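Week 8: Tool use, wrist views and what the policy gets to see
Notes by Seon-mi Woo

Okay, last week we finished on imitation learning with a single overhead view, and a few of you asked why anybody bothers putting more cameras on the robot. Good question! Most of this week is my attempt at an answer, using the parts-handling work we've been doing under the Wimness project.

The short version is that a head view tells you where things are and a wrist view tells you what the hand is up to. Neither one is much fun on its own. Wrist views in particular are ugly — you get a lot of the robot's own body, you get windows blowing out the exposure, and the background swings about every time the arm turns over. Students always want to throw these frames away. Please don't, or at least wait until you've done the exercise further down.
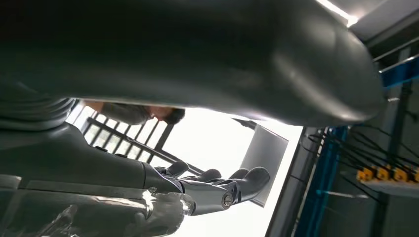 Fig. 1. Wrist view: fingers, forearm and a good deal of glare.

Think about what a policy can learn from a view like that one. The finger shapes are clear enough, and so is the joint at the base of them. The bright region behind carries next to nothing. If you normalise over the whole image, the glare sets your range and the dark grey fingers get squashed into a handful of values, so we crop first and normalise second (I lost most of October to doing it the other way round).

Now for the method itself. We had 336 demonstrations, and I held out 60 of them for testing before I'd looked at any. Each one gets cut into windows of 30 steps, and the policy predicts the whole window in one go. I call the blending between windows the Handa step in my code, so that's the name you'll find in the lab files, sorry.

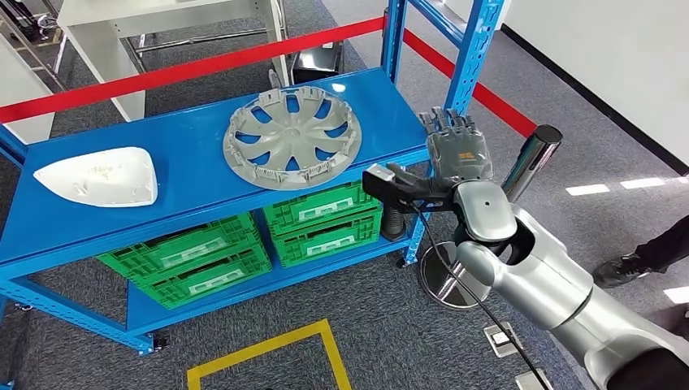 Page last modified: October, 4:10 pm

From the head you get the layout: the mirror cover and the hubcap on the top shelf, green crates underneath, and the hand holding a black tool with its tip near the shelf edge. What I'd like you to notice is the cable. It runs down past the wrist and over the floor, and a policy trained only on hand position has no idea it exists. Our baseline, Mullard, is exactly that kind of policy. The two-view version is called Prokopenko in the lab files.

For the tutorial, mask the wrist view in the held-out set, rerun both policies, and bring me the plots. Colour the two curves differently, please!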